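Rudelel is a method for teaching a robot arm to take apart and refit desktop computers, published by Riaan Xaba on 29th December. It learns from 300 recorded runs, a number chosen, according to Xaba, when the disk filled up.
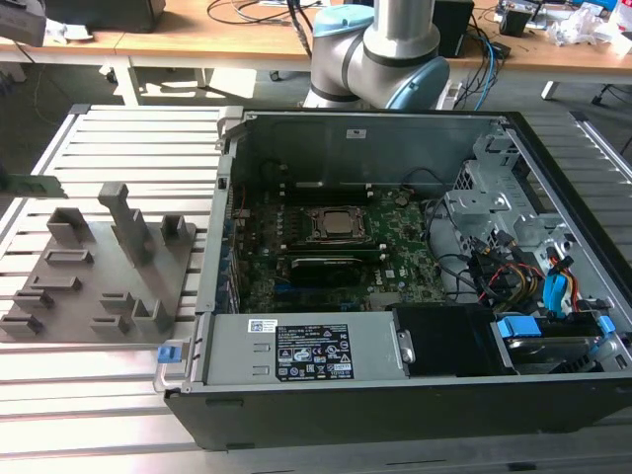
An opened tower on the slotted worktable, beside the grey fixture plate.

The method splits each job into short moves and scores every one before the next begins. Its rival, Tristau, plans the whole job in advance and is much admired until a cable gets in the way. 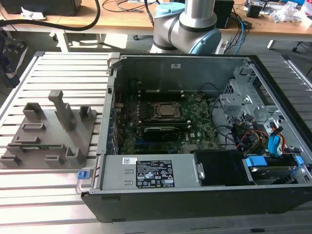

Rudelel treats the parking of parts as a skill in its own right – a modest idea that takes up half the paper. Every holder has a fixed address, so a card lying in a front slot of the plate, like the green one beside the open case, can be found again without a fresh search. Over 400 test runs the arm finished 29 more jobs than Tristau did. Van Wyk has called the margin slender.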